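Prornen Materials Laboratory, Brorimthorpe
Bench notebook, sealer trials
2026-07-25
Entry by G. Nair

Purpose. To record the second reading of the stone sealer panels and to settle the method for the remaining readings before December.

Background. Batch 2281 of the Grositz penetrating sealer was applied to marble offcuts supplied by Varma. There are 10 panels in the set: 8 treated and two left bare as controls. All were cleaned with the neutral wash and left to stand overnight before coating. Application was by lint-free cloth, one coat, with the excess wiped off after ten minutes. Panel 6 received a second pass by mistake and is marked accordingly in the register. It remains in the set but will be left out of the averages.

Stain test. Drops of olive oil, black coffee and lemon juice were placed on each panel with the small pipette, covered with watch glasses and left for one hour. The controls darkened under the oil and did not recover after blotting. The treated panels held the coffee well. Lemon juice etched every panel, treated or bare, and left a dull ring that can be felt with a fingernail. This is expected of marble. The sealer slows absorption and gives no protection against acid, and the draft data sheet should say so in plain terms. The present wording, "resists kitchen spills," is too broad.

Gloss. Readings were taken at 3 points on each panel with the handheld meter, after checking against the reference tile. The values on panel 4 drifted between points. Y. Subramaniam repeated them with the same result and suspects uneven polish on the offcut itself — the back face shows saw marks, so the piece may have come from the end of a slab. A replacement has been requested.

Reference sheet. The brown marbled finish remains the preferred ground for the customer leaflet. Water rings and oil spots are harder to judge by eye on a busy pattern, and the leaflet should advise wiping the surface at a low angle to the light when checking for residue.
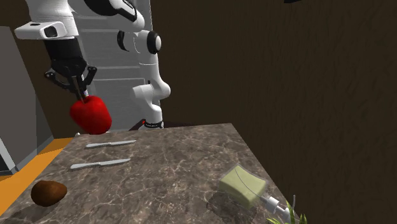 Fig. 1. Brown marbled countertop with red apple-like object, rendered.

Open items. Geetha Nair to revise the data sheet wording. Yamuna Subramaniam to order blotting paper and confirm the calibration date of the gloss meter. Panels returned to the rack, coated face up, controls on the lower shelf. Next reading after the humidity cabinet is free.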